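Plureo > Support > Arm faults > Contact loss on flat work

Jun 24, 2019
By Ifeanyi Bako

What does fault 1116 mean?
The controller expected contact force at the tool and read none for longer than the set limit. The arm holds position and the program stops. Power stays on, so treat the arm as live.

When does it occur?
Mostly on flat work such as board wiping or line tracing, where the work height was taught once and the board has shifted since. At the Odukoya site in Illstead it came up 4 times in one shift. The log gave the last stop at cycle 1957.

Is fault 559 the same thing?
No. Fault 559 is excess force. Stop work and inspect the fingers before any restart.

What should I check first?
Compare the height of the tool over the board with the taught value. Check that the board lies flat and that the cable has slack through the full wrist rotation. Wrist camera views are too soft for judging a gap, so use a feeler gauge. 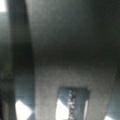
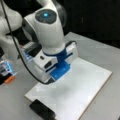 Blue mount above the white board, with the cable running to the underside of the tool.

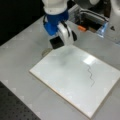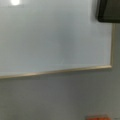 Can I clear the fault from the pendant?
Clear it there only after the arm has been moved clear of the work in manual mode at reduced speed. Clearing it in place resumes the downward search from the held position and can drive the tool into the board.

Do I need to reteach the whole path?
Only the work plane. Touch off three corners, save, and run one cycle at low speed. If the fault returns, send the log to the Flekcombe service desk before changing the force limit.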